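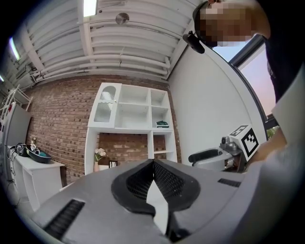 Innes Carnegie asked whether white furniture looks too plain against red brick. It can do, if every shelf is left bare. A few flowers and a bit of green help a good deal.

White Furniture on a Brick Wall

Gallery added 2019-07-17

The Purves room has a brick wall and white storage, with open cubbies, cupboards and a desk all kept to the one colour. We painted the pieces over two weekends in December and have lived with them long enough to say what works. The brick was left as it was, apart from a brush down and one coat of sealer.

Drawers and low cabinets

A stack of four drawers sits beside a cupboard door with a small knob. The floor is light grey concrete.

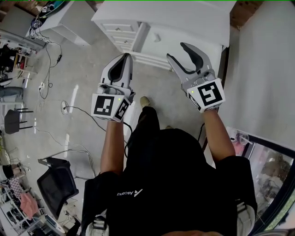 Drawers take the small things that would look untidy on open shelves, such as chargers, tape and spare bulbs. We waxed the runners before putting them back and they have needed nothing more. The knobs came from Undier at 2 pounds each.

The desk under the shelves

Flowers and a small black picture frame stand at the back of the desk, near the brick. Higher up, the little cabinet door has an arched top. The desk was the dearest piece at 149 pounds, before paint.

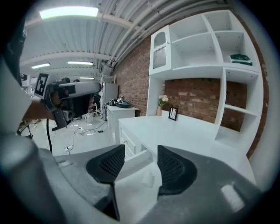
Paint and sizes

All pieces had two coats of Alinine eggshell in white. Leave 14 hours between coats. Sizes are on request.

Recent galleries
Gernenon hallway, coat hooks and bench
Small kitchens with open shelves
Painting over old varnish
Brick: seal it or leave it?

Search galleries
Enter a word Go

Contact us | Copyright Purves Interiors | Back to top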